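# Gallery: Refurbished Rooms, Caldeira Building

The Covgate Center completed the refurbishment of the second-floor rooms in the Caldeira Building in October. Work covered wall painting, replacement of tables, and minor repairs to doors and skirting. The gallery records the finished rooms for staff, tenants, and visiting groups who have asked about the choice of colors and furniture.

Walls throughout the floor were formerly cream, with a darker band at chair height that had been patched many times. The design brief, prepared by Milovan Stojanović, called for one wall color and one table color on the entire floor, so that furniture could be moved between rooms without looking out of place. Samples were hung in the corridor for 2 weeks before a decision was made. Paint was supplied by Ziltano and the tables by Fitenness.

Room 7. White table against a pale gray wall. 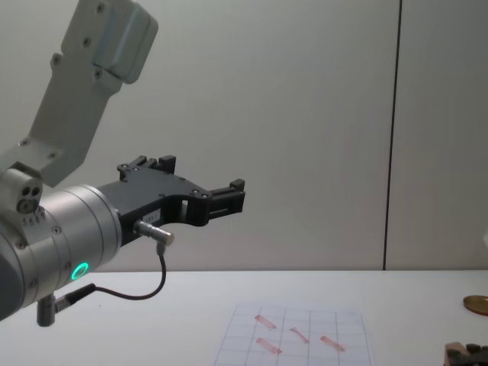
Teresa Mota asked in the comments whether white would prove difficult to keep clean over a full year, and added that the gray was a great improvement on the cream, which had always made the rooms feel smaller in the afternoon. She would have preferred a slightly darker shade near the doors, where bags and coats rub against the paint.

The question of cleaning was raised during planning as well. Tabletops are to be wiped with a damp cloth and mild soap at the end of each day. Abrasive pads and bleach should not be used. Marks left by pens or tape should be reported to the building office, which keeps a suitable cleaner for the purpose. The area near the doors will be reviewed at the next inspection, and a second coat will be applied there if needed.

**Notes on the rooms**

Wall color: the same pale gray was used in all rooms on the floor. Leftover paint is stored in the basement, labeled by room, and may be requested for small repairs. Users are asked not to attach posters or hooks directly to the walls. Rails are available in the corridor.

Tables: a total of 50 tables were ordered for the floor and its store room. Each was checked on arrival for level and finish. Tables may be rearranged within a room but should be returned to the posted layout before the room is handed over.

Clearance: a passage of 750 mm is to be kept between the table edge and the nearest furniture on at least one side. Layout cards showing the required spacing are posted inside each door.

Bookings: rooms may be reserved through the building office during normal hours. Groups needing extra tables should say so when booking, as items from the store room must be brought up by the building staff.

Comments on the colors and furniture may be left on this page or sent to the building office.

Page last updated 16/12/2022.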